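A Saturday at the Luvgate open day

I had been meaning to go to the Luvgate open day for ages, and last Saturday I finally got myself on the early bus. I'm so glad I did! If you have any fondness for furniture, for small rooms, or for other people's ideas about where to put things, this is a very good way to spend a day.

Luvgate is the old dye works on the canal side, now let out floor by floor to people who make and test things for the home. Most of the year the doors are shut to the likes of me. On open day you get a paper map, a sticker for your coat and the run of the building until four. I went up the wrong stairs straight away and found myself in the varnish store, where a very patient man turned me round.

The ground floor belongs to Stendia, the table makers. They had legs on show in every stage, from rough blanks to finished ones, and you could have a go at sanding. Mine came out lopsided. The woman at the next bench had done hers beautifully and told me she'd never held sandpaper before, so there's no justice. What I liked best was a rack of old drawings going back to the firm's first shop, with table number 681 and table number 721 pinned side by side. They look almost the same until you see that the later one has its legs set further out, and once it's been pointed out you start checking the legs of every table you meet. I did it in the café at lunch and I did it again at my sister's that evening.

Upstairs are the trial rooms, and these were what I'd really come for. I had pictured something like a shop window, all cushions and no plugs, and was delighted to be wrong. They are rooms for finding out how people clear, lay and tidy a table, so they have ordinary bits and bobs in them and leads across the floor. Kenza Kettani was showing our group round (nine of us, one in a pushchair) and she was wonderful company, full of opinions about side tables, most of them rude.

Room 9 was my favourite. It has a marble-patterned tile floor in grey, and a light wooden coffee table, oval, on splayed legs, of just the sort I'd been looking at downstairs. There were pink and white flowers in a little vase, small framed pictures, bottles, a phone lying flat – the sort of things that drift on to a table at home and stay there. Over to the right is a dark brown cabinet with a white rectangular basin set into the top and a black tap behind it. I want that cabinet. I stood there working out whether it would go in our back hall, and it wouldn't, and I still want it.

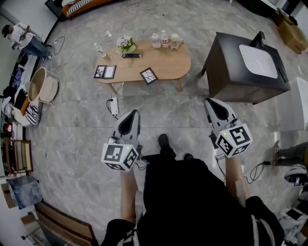
Is an oval coffee table better than a rectangular one in a small room?

It depends mostly on how you walk through the room. An oval has no corners to catch your shins on, so it suits a spot where people squeeze past between the sofa and the wall. You do lose a bit of surface at each end, and it won't sit neatly against anything. If the table is going to stay in the middle and everyone goes round it, choose the oval.

I asked Kenza about flowers too, as ours always end up in the way. Her rule is a low vase and short stems, so that two people sitting down can see each other over the top. She also thinks small picture frames do better in a little cluster than dotted about, and that you should take everything off a table once a month and only put back what you missed. I've tried it. I put back the lot, apart from a candle I'd never liked.

Lunch was in the yard, from the Vương stall, and I had the noodle soup with far too much chilli and went back for a second bowl. The queue was long but cheerful, and a little boy in front of me was explaining the whole canal system to his grandad.

In the afternoon I had an hour at Drikow, on the top floor, where they make taps and basin fittings. It's noisy and warm and smells of metal polish. They let you try a row of taps with your eyes shut to see which handle you like best, and I picked the plainest and cheapest one twice running, much to the amusement of the man in charge. They also had a bin of seconds at 75p each, odd knobs and hooks mostly. I came home with a coat pocket full of them and no plan at all for where they'll go.

A few practical bits. The lift is small and slow, so allow time if you need it. The trial rooms take one group at a time and you have to put your name down at the desk when you arrive, before you do anything else. Wear flat shoes. The café only takes cards and runs out of scones by two.

There's another open day in December, with lamps in the yard and the dye vats open as well, and I've already asked my sister to keep it free.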